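About Julter

Julter is a small robotics company. We work on one question: how can a robot learn a household task from a person doing it by hand, without a robot in the house at all?

Our answer is a hand-held gripper with a camera on it. A person picks it up and does ordinary chores with it, and the video becomes training material for a robot arm fitted with the same kind of fingers. We call the method Irkareo. The first version was finished in January, and most of our time since has gone into laundry and kitchen work.

Homes are harder than labs. Appliances stand close to walls and to each other, dials differ from one model to the next, and white plastic against a white wall gives a vision system very little to hold on to. We record in places like that on purpose.
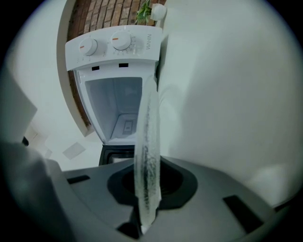
The main result so far concerns variety. We trained one model on 200 recordings from a single home and another on 200 recordings spread over 35 homes. In kitchens and laundry corners neither had seen before, the second model finished far more of its tasks – mostly because it reached for the right part of the machine on the first try. Adding more recordings from the same room helped much less than we had hoped.

Our full set now holds 2,767 recordings. The arm still has trouble with thin, clear materials and with knobs that need a firm turn, and we are working on both.

There are 11 of us, in one office and one workshop. We share our methods with Novov, a partner lab that repeats our tests on its own arms.

Page last updated 2020-03-09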